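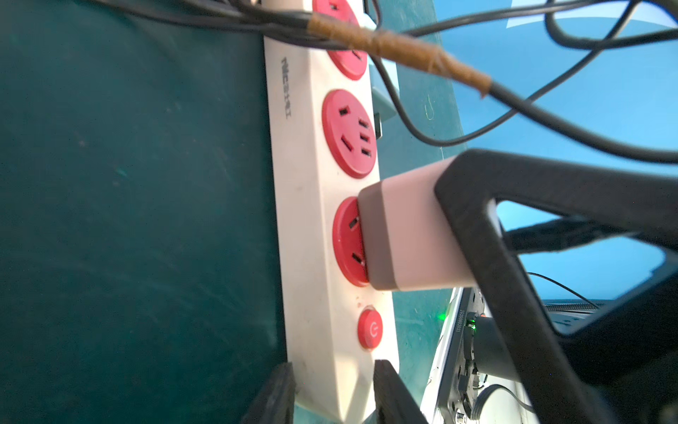 Plavton Shared Workroom
Minutes of the users' meeting, 5/3/22

1. Minutes of the last meeting
They were read and accepted with one correction. The shelf by the door was ordered from Hendriks and not from Kornolon.

2. Power on the green table
The meeting discussed the white power strip with the red sockets. Several users find it difficult to reach the top socket when the black cables are lying over it. It was agreed that the cables will be led behind the table and fixed there with clips. The brown tape on one of the cables has a frayed end. The cable under the tape must be inspected before it is used again, and new tape must not be put over the old one.
The pink adapter may stay on the strip. Users who need it at another table are asked to bring it back the same day.
There are reddish marks on the plastic near the power button. It was asked that the strip be wiped with a dry cloth, and only after it is disconnected from the wall. The meeting did not agree on who is responsible for this. Until October it will be the person who has the key.

3. New strip
A longer strip from Kornolon was proposed. The price is 70 including delivery, and the budget for small purchases is 100 for this half of the year. Decision: we first see if the clips are enough.

4. Fan and small things on the table
The navy-blue desk fan stays on the green table for the summer. It should be put back upright at the end of the day and its cable should be rolled up. Small blocks, also the light green ones, go in the box marked Nesia when the work is finished. Dust on the table surface was mentioned again. The table will be wiped every week, together with the windowsill.

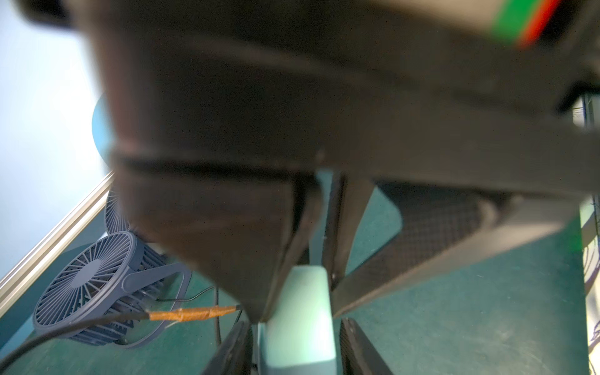
One user objected that a weekly wiping is too much work if the blocks are still lying there, and proposed that the box be moved under the table, where everybody can reach it. This was accepted. The same user asked for a second box, and this was left open.

5. Other matters
The offer from Hendriks for table covers has a minimum order of 1000 and is therefore declined. The room will close 5 minutes earlier in the evening so that the lights can be checked.
The coffee money is still missing for two months.

6. Next meeting
In October, same room. Points for the agenda can be written on the sheet by the door.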